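Evdale and the Cost of the Last Ten Minutes

Evdale have now surrendered a lead in the closing ten minutes of three successive league matches. The club's supporters are entitled to ask why the same eleven players are still on the pitch when it happens.

The figures published in the December programme are plain. Evdale have used 69 substitutes this season, the fewest in the division. Muriithi, who sit directly above them, have used 133.

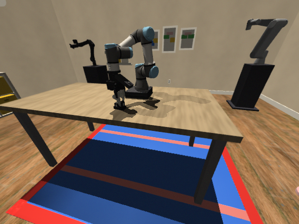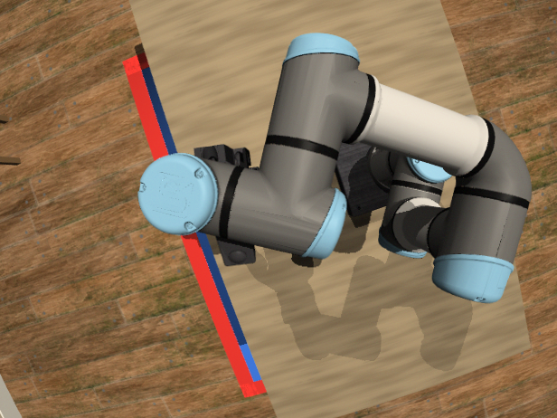
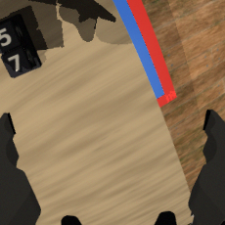

The manager, Erasto Mabula, has argued that a settled side defends better than a fresh one. That view deserves respect, and it served him well at Plullirar, where he had a smaller squad and a shorter fixture list. It is harder to defend after the defeat at Satbridge, when both full-backs were plainly exhausted and the bench was left untouched until stoppage time.

A crowd of 524 travelled to that match. They saw a capable team run out of strength. The board should press Mr Mabula to give his younger midfielders regular minutes before the winter fixtures begin, and should say publicly that it will stand by him if the early results are uneven.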